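4. Collecting Demonstrations

Ditte Vídalín and Ásdís Ketilsson
May 2023 | 14 shares | 2 comments

Demonstrations for the Rindale set were gathered on a single arm at a light tabletop, with small pieces placed within reach of the gripper (Figure 3).

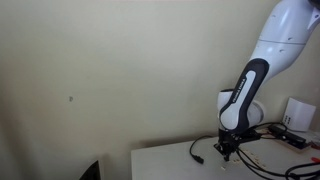
Figure 3. The arm with its gripper over the table; small pale pieces lie below and to the right.

4.1 Recording procedure

Operators guided the arm through 3786 attempts in blocks of 200. Attempts with missing joint readings were removed, leaving almost 3000 for training. Each was labeled by two readers.

Contact: Timau Laboratory | © Timau | Back to top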